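**Zoler folding display table, 1,458 mm**

The Zoler is a white-topped folding table for halls, libraries, trade stands and classroom demonstrations. It ships flat and one person can set it up. The legs lock with a push button, so no tools are needed on site.

The top wipes clean with a damp cloth and mild detergent. Avoid scouring pads, which will dull the finish.
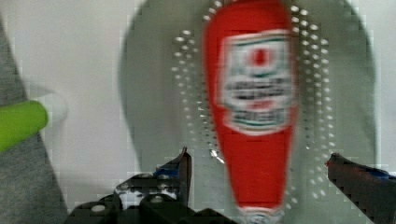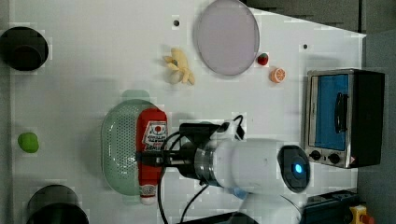
Rated load is 121 kg, spread evenly. For heavier gear, see the Swai bench, which has a fixed frame and a centre brace.

- Length: 1,458 mm
- Depth: 803 mm
- Legs: powder-coated steel, grey or black
- Feet: non-marking rubber, adjustable for uneven floors
- Stock code: 3416-Z

A carry bag and a clip-on modesty panel are sold separately. The panel comes in the same colours as the legs and fits the long side only.

Orders placed before noon leave our Kustinstead warehouse the same day. Schools and councils can buy on account. For quotes on ten or more tables, ask for Paraskevi Christodoulou in trade sales. Spare feet and leg buttons are kept in stock.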